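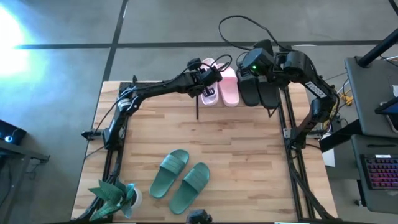

Harkwood Automation Review - Household Chores, Post 1 of 5

Can a machine tidy the shoes by the door? Our position this December: in part. Two pairs of slippers stand in a row at the back of the table, and a dark green pair still lies flat.

2/5
Footwear is a fair test. It bends, it comes in pairs, and left must be told from right. Most households sort it without thought.

3/5
Our reviewers have logged 3,553 attempts at entryway chores. Of these, 804 were finished with no human help. Slides did better than laced shoes, which remain out of reach.

4/5
Speed is a separate matter. The Plenari trial allowed 30 minutes per session, and few sessions used less. The Trimari shop-floor trial - bins, fixed lighting, identical parts - moved much faster.

5/5
Harkwood does not yet advise members to budget for household units. Notes on folding towels will follow on this account. Questions on method may be sent by reply.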